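Homework for a gripper
A student manipulation project moves out of the lab and into the bedroom
By Senga Crichton

The handheld gripper has no motors. A student holds the body, closes the yellow fingers on something and puts it somewhere else, while the device logs the motion for later use in training a robot arm. The course at Rankin runs on 18 of these units, built by the students in the first three weeks of term from printed parts and a fixed list of screws.

Wolfram Schmieder, who teaches the course, moved data collection off campus in October. The lab had a gray table, white walls and overhead light that never changed. Policies trained on that table did well on that table. Each team now finds a furnished room and records its assigned task there, working in pairs or with a gripper in each hand.

Clothing is the hardest assignment on the list. A block or a cup keeps its shape when it is picked up. A jacket does not, and the point where the fingers close decides how the rest of it hangs.
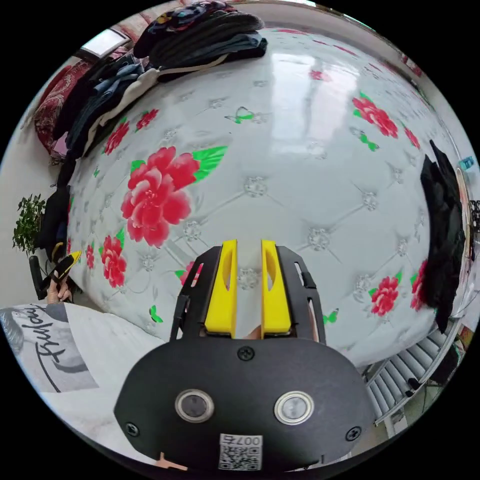 Teams are marked on the recordings as well as on the trained policy. An episode has to start with the fingers open and the gripper still, and it has to end the same way. Regrasps are allowed. Pauses longer than two seconds are not, as the trimming script treats them as the end of the episode and discards whatever follows.

Inês Loureiro's team logged 673 episodes by the first deadline and lost 130 of them to the script. Most of the rejected files were long folds in which the operator had stopped to plan the next grasp. "We were folding the way you fold at home, where you stop and look at it," Loureiro says. The team wrote out the order of grasps beforehand and practiced it without recording. The second batch had far fewer rejects.

Dark fabric brought a separate problem. Against a patterned bed cover the outline of a black garment is easy to find, but the folds inside that outline are not. The team tried fixed exposure, then auto exposure with an upper limit, and kept the second. 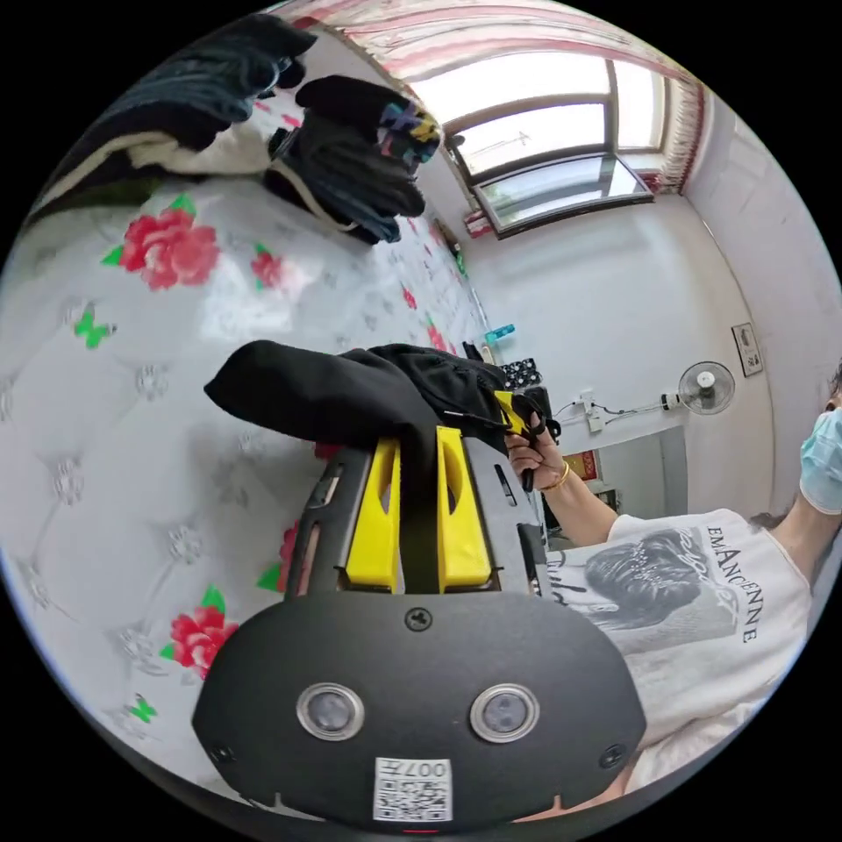

How long does a new operator need before the recordings are usable?
Most students reach an acceptable reject rate after two sessions of an hour each. Two-handed tasks take longer, mainly because the second gripper tends to drift while attention is on the first.

Training runs overnight on a shared machine, with each team allotted 24 hours a week. Alistair Pollock, the teaching assistant, checks calibration every Monday and pulls any unit whose fingers no longer meet squarely. Finger wear was worse than expected, and the mounts have been redesigned once.

Final demonstrations use a garment the policy has not been trained on. Teams learn which one on the morning of the test.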